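Subject: Re: [wallside-stores] Shelf robot at Plorkham, what happens with our hours?
To: wallside-stores list

Hello all,

On Saturday, a colleague from the Zundthorpe store wrote:

> We hear that Plorkham has the filling robot since September
> and that it will come to us next. Can somebody from there
> please tell us how it is in real life? Management says
> "no change to contracts" but they say nothing about the
> evening fill. Four of us live from this shift. Also, is it
> true that you must walk behind it and clean up?

I work the evening fill in Plorkham, so I will try to answer. Please excuse my English, I write slowly and I check the words.

First the contracts. It is correct that no contract was changed. But the evening fill was six people and now it is three. The other three were moved to mornings and to the checkout. They have the same number of hours on paper, but they lost the evening supplement, and for one of them the bus in the morning is a real problem. So when management tells you "no change", ask them in writing about the supplement. We did not ask in time and I regret this.

Now the work. The robot, we call it Parri because this is the name on the contract papers, does only the snack aisle and part of the drinks. It takes one piece, looks where it must go, and puts it on the shelf. With cans and tubes of chips it is quite good. With bags it is not so good, they slide and lean on each other, and a person has to put them straight. It does not mind a gap in the row, but our area manager does mind, so in the end somebody walks along the shelf anyway.
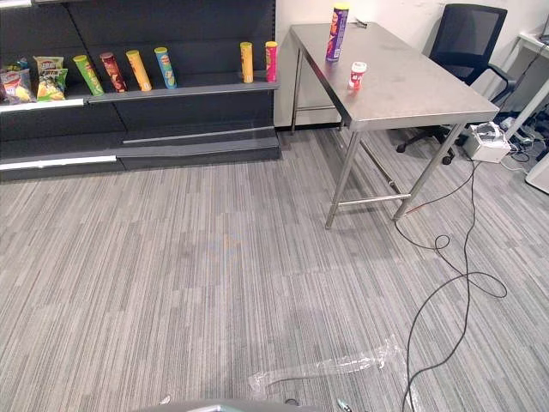
The speed is the thing that everybody asks about. A trained person in our store can fill the snack aisle in one evening and still help in dairy. Parri needs the whole night for the same aisle. But it works when we are at home, and I think this is the calculation of the company. They told us the target is 3000 pieces per week. In our store it has reached this almost never, and the weeks when it did, two of us had prepared all the boxes for it before.

This preparing is the new job. You open the cartons, take off the plastic, and put the goods on the table so that it can reach them. It is lighter for the back, I must say this also. I am not young and I do not miss the lifting. But it is a lonely kind of work. Before, we talked while we filled. Now one person prepares, one person corrects, and one is in dairy at the other end of the store.

To the question about cleaning: yes, a little. Plastic wrap and cables on the floor are our responsibility, it is written in the new safety sheet. We asked for 20 minutes at the end of the shift for this, and we got it – but only after the second letter. Ask for it before the start.

I would also ask for these points:

- who is called when it stops at night, and is this person paid for it
- if the count of pieces per person is stored, and who can read it
- training inside working time, for all, also for part-time

The second point is still open in our store. The system knows who prepared which box. They say that it is not used for evaluation, but we have no paper about it.

I can send the safety sheet to anybody who wants it, write to me directly and not to the whole list, the file is large. If the colleagues from Zundthorpe want to come and look, the best time is after 9 p.m., when the store is closed and we have time to talk.

Greetings from Plorkham,
evening fill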